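Badau Table Set: notes on the crockery collection

Maintained by Mesfin Asfaw and Lemlem Mamo
Last revised 2025-02-22

Overview

Badau Table Set is a collection of still pictures of everyday crockery on a plain table: plates, bowls and clear dishes, on their own, side by side and stacked. It was put together for people working on sorting and stacking tableware, and for anyone who needs pictures of dishes that overlap, nest or show through one another.

The release holds 2000 pictures. Of these, 1000 show stacks and the rest show single pieces or pieces laid out with space between them. The pieces come from a working stock of 96, kept in the cupboards at Pirari, and were grouped into 24 families by shape and size. A family can include several colours of the same plate.

What is in the cupboards

Most of the stock is ordinary tableware. Some was bought new and some came from second-hand shops, and a few pieces have small chips or worn rims. We kept the chipped ones in as long as they were safe to handle. Anything with a crack running through it was thrown out and its number retired.

Flat plates are the largest group. They are mainly in solid colours, with a matte or satin finish. Several have a rim in a lighter or contrasting colour, and this turned out to matter for labelling, as the rim is often the only part of a lower plate that shows once something is sitting on it.

Bowls are the second group. They range from shallow pasta bowls to small dipping bowls. Deep mixing bowls were left out because they hide everything beneath them.

Clear dishes are the smallest group and the one we get the most mail about. Some are colourless all the way through and some have a tinted rim. They pick up the colour of whatever is under them and throw highlights in places where there is no edge.

Tape marks

Some pieces have strips of coloured tape stuck across the base, usually two strips crossed. The tape gives a clear dish something solid to be seen by. The colours are not a code, and they do not tell you which family a piece belongs to. If you need the family, use the family field in the label file.

Tape lifts after a few washes. We replaced it as needed and did not always match the old colour, so the same dish can turn up in different pictures with different tape. Please do not treat tape colour as a fixed property of a piece.

How the stacks were made

Stacks were built by hand from the bottom up. The widest piece generally goes first. We did not try to centre each layer, and a plate pushed over to one side of the plate below it is normal in this collection. Neatly centred stacks are included too, but they are the minority.

Lemlem Mamo set out most of the early stacks and wrote the stacking sheet, a short list of the combinations we had already used. Mesfin Asfaw took over the sheet in September and added the mixed stacks, where opaque plates and clear dishes go together.

The table was wiped down with a damp cloth and dried between stacks. Crumbs and fibres still got through. They are not labelled.

Labels

Each picture has one entry in the label file, with these fields:

stack_id: the number of the stack, or 0 if there is none
pieces: the pieces present, listed bottom to top
family: one value per piece
colour: the main colour in plain words, one value per piece
rim: the rim colour if it differs from the main colour, otherwise blank
clear: yes or no, one value per piece
tape: yes or no, one value per piece

Colours are written the way we would say them at the sink: green, grey-brown, cream, dark blue. Clear dishes are entered as "clear", with any tint given in the rim field. If two of us disagreed on a colour, the label uses the broader word.

The order in the pieces field is taken from the stacking sheet, so it is reliable even where a lower piece can hardly be seen.

Known problems

Clear dishes stacked together are hard to separate by eye, and their edges were the slowest part of checking. We expect there are still mistakes in those entries.

Green and brown plates are over-represented. We had more of them.

There are no cups, cutlery or serving trays. A separate list of cups is being kept under the working name Drala, but it is not ready and has no labels.

Reflections on the tabletop are not marked. Neither are shadows.

Use and handling

The pictures and labels may be used for teaching and research. If you publish with them, name the collection and give the revision date shown at the top. Corrections can be sent to the Ramasamy desk at Pirari with the stack number and the field that is wrong. Fixes are added to the change list at each revision.

Sample entry from the mixed stacks, listed bottom to top:

pieces: large plate, smaller plate, clear dish, clear dish
colour: green, grey-brown, clear, clear
rim: light green, pinkish-red, red-pink, blue
clear: no, no, yes, yes 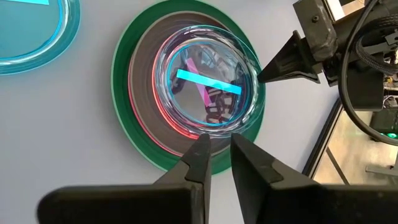 Entries in the other groups follow the same order and use the same field names. Single pieces have one value in each field.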